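Ticket 36 - Esstisch Teeküche: Platzset rutscht, Teller wackelt, Besteck liegt nie gerade
Status: in Arbeit
Gemeldet: 10/18/20, Felicja Baran
Bearbeitung: Bogdan Mazurek
Priorität: mittel

Meldung: Gedeck am Esstisch hält nicht. Gewebtes Set wandert beim Schneiden Richtung Tischkante, Teller wandert mit. Gabel links landet ständig halb unterm Tellerrand. Abtropfgitter steht auch noch auf dem Tisch, Platz wird eng. Bitte mal anschauen, Mittwoch kommen Gäste von Ostrowski.

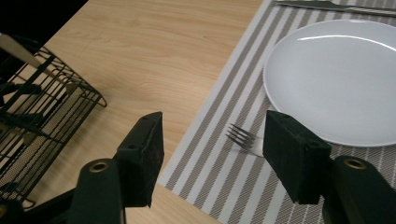 Team Hausservice & Teeküchen, Sturnley

Erste Rückmeldung Mazurek: war kurz oben. Gestreiftes Set, weißer Teller, Messer, Gabel. Schwarzes Drahtgitter daneben, Besteck drin. Frage an Felicja: passiert das bei allen Sets oder nur bei dem einen? Und wurde der Tisch neulich mit irgendwas behandelt?

Antwort Baran: bei allen gestreiften. Die alten aus Filz sind nicht gerutscht, die hat aber jemand mitgenommen. Tisch wurde Freitag mit Plaltoreo abgerieben, glaub ich. Frag Cyprian.

Antwort Borkowska: ja, war ich. Normale Menge, 10 Minuten einziehen lassen, nachgewischt. Vielleicht nicht gründlich genug, war schon spät.

Versuch 1: Set umgedreht, andere Seite nach unten. Kein Unterschied. Rutscht beim Schneiden genauso.

Versuch 2: Set ausgeschüttelt, Krümel drunter weggewischt. Bisschen besser, hält aber nicht lang. Sobald man mit dem Messer drückt, gehts wieder los.

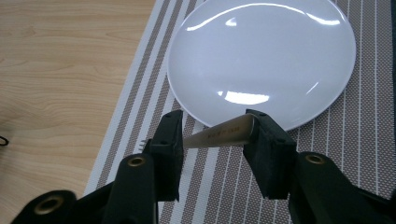
Versuch 3: Teller weiter nach hinten, Gabel neu gelegt, diesmal quer vorm Teller, Griff knapp überm Rand. So bleibt sie wenigstens sichtbar. Wackeln vom Teller kommt übrigens vom Set, das wellt sich beim Verrutschen. Auf dem blanken Holz steht der Teller ruhig, hab ich mit einem zweiten aus dem Schrank gegengeprüft. Teller also ok, nicht austauschen!!

Zwischenstand: Verdacht Pflegemittelrest auf der Platte. Set, Geschirr und Gitter müssen runter, dann feucht wischen, trocken nachreiben, danach neu testen. Bronisława Rutkowska fragt, ob das Gitter nicht grundsätzlich neben die Spüle kann. Von mir aus gern, da ist aber die Kaffeemaschine im Weg. Eigenes Ticket bitte.
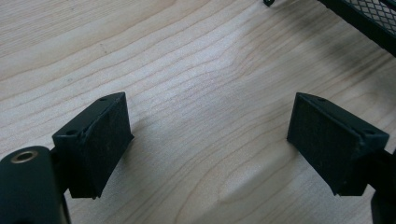

Reinigung: lauwarmes Wasser, ein Spritzer Flullix, Mikrofasertuch. Immer mit der Maserung, nicht quer. Zwei Durchgänge, danach trockenes Baumwolltuch. Lappen war nach dem ersten Durchgang leicht schmierig, passt also zum Verdacht. Bitte keine Scheuermilch nehmen, hatten wir im 2. Stock, Tisch ist jetzt fleckig.

Test danach: Set aufgelegt, Teller drauf, fest geschnitten (Brot). Rutscht noch minimal, aber kein Vergleich. Felicja hat auch probiert, sagt geht so.

Offen:
- Antirutschunterlage, 9 Stück, Bestellung läuft über Witold Brzozowska
- Plaltoreo vorerst nicht mehr auf Esstische, Info an Cyprian ist raus
- Standort Abtropfgitter klären, s.o.
- Filzsets suchen, falls die doch noch wo liegen
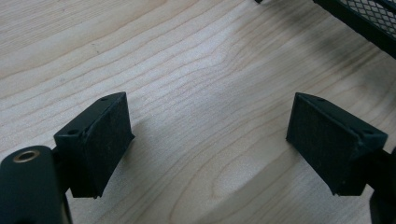 Abb. 4: Tischoberfläche, helle Maserung

Nachtrag Brzozowska: Unterlagen bestellt, lassen sich zuschneiden. Kommen evtl erst nach dem Termin. Bis dahin ein leicht feuchtes Küchentuch unters Set, reicht für ein Mittagessen. Danach wieder weg damit, sonst gibts Ränder.

Nachtrag Mazurek: ok. Ticket bleibt offen bis die Unterlagen da sind.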